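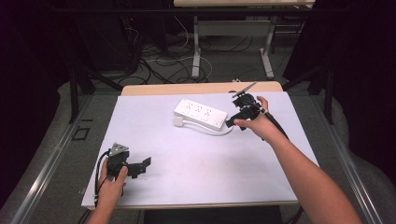
Demonstrating with a pair of hand-held grippers at the table: a power strip with three sockets, its cord and a small white plug.

Home Products Stories Support Contact

August
By Mitali Wickramasinghe

Dillar Hand-Held Gripper Pair

The Dillar pair is what you use when the person who knows the job best is the one who should be teaching it. You take one gripper in each hand, do the task the way you normally would, and the motion gets recorded for the robot arms that will later take over the repeat work. No keypad, no programming screen, and nothing to learn beyond how to squeeze and let go.

I've worked on this product for two years and I still get a kick out of watching someone pick them up for the first time. There's a minute or so of fumbling (everyone tries to use their fingertips) and then the shoulders drop and they just get on with it.

Where it's being used

Our longest-running customer is Maselby, a repair and repacking shop that handles returned household electrical goods. Power strips, extension leads, chargers, lamps. Every item gets straightened out, checked by a person, its cord coiled and tied, and then it goes in a box. The checking is interesting work. The coiling isn't, and there used to be an awful lot of it, over 500 cords on a busy shift.

Cords are hard for robots. They spring back, they snag on their own plugs, and no two come out of the returns bin in the same shape. Maselby tried fixed programs first and gave up on them within a season. What worked was having the packers show the job by hand, again and again, with all the small corrections they make without thinking about it. Their first set of recordings for a single type of power strip came to 300 runs, and they've added to it ever since.

Ming-te Yeh has packed at Maselby for years and did a large share of those runs. "I thought they'd want it perfect," he told me. "They wanted the ones where the cord got away from me too. That was a nice surprise, I had plenty of those."

What changed on the floor

The arms now do most of the plain coiling on the strips they've been trained on. The packers moved over to testing and sorting, and demonstrating became a proper part of the job with its own hours on the rota and its own pay grade. Mei-kuen Hsueh runs the shift and was firm about that from the start. She didn't want it squeezed in at the end of the day when people's hands are tired, and she was right, the recordings from fresh hands are much better!

It hasn't all been smooth. The arms still stop on anything with a very stiff cord, and somebody has to walk over and free it. A couple of people tried demonstrating and didn't take to it, so they went back to the packing line. And the first month was noisy with questions about what would happen to everyone's hours, which Mei-kuen answered in a meeting with the numbers up on the wall. I'd suggest any shop do the same, early.

The bit I like best is that the packers talk about technique now. Ya-wen Chiu always pins the strip with her left hand and brings the cord to it with the right. Ming-te turns the strip instead. They'd sat two benches apart and had never compared notes until they watched each other's runs played back.

What's in the kit

Two grippers, left and right, wired
Cables for both
Recording box with stand
One spare set of jaws
Printed quick guide, large type

The grippers are wired on purpose. We tried a battery version and people forgot to charge it. The cables run back along the forearm, and most users stop noticing them by the second session. If you work with short sleeves, try the soft arm strap, sold separately.

Setting up

Use a flat table at elbow height and a plain, light work surface. A loose board laid over your own bench is fine and makes it easy to clear one job away and bring in another. Leave enough room to either side for your elbows. Start with a simple item, record in blocks of 50, and take a break between blocks. Swap people often. Different hands give the arms a wider range of motion to learn from, and it's easier on the wrists.

Let your team pick the first task. They'll know which one they'd be happiest to hand over.

Working with arms

The pair works with the Plotorent bench arm straight away. For Atinga arms you'll need the adapter plate and version 3 of the recording software, which Ho-yin Chien on our support desk can help you install over the phone. Other makes, please ask. We've got several more going through testing and I'm hoping to add them to this page soon.

Trying it out

We lend kits to workshops for a trial, and one of us comes along for the first morning to help with the table and the first few recordings. Send us a note through the contact page with the kind of item you handle and how many people are on your team. Bring your worst cord.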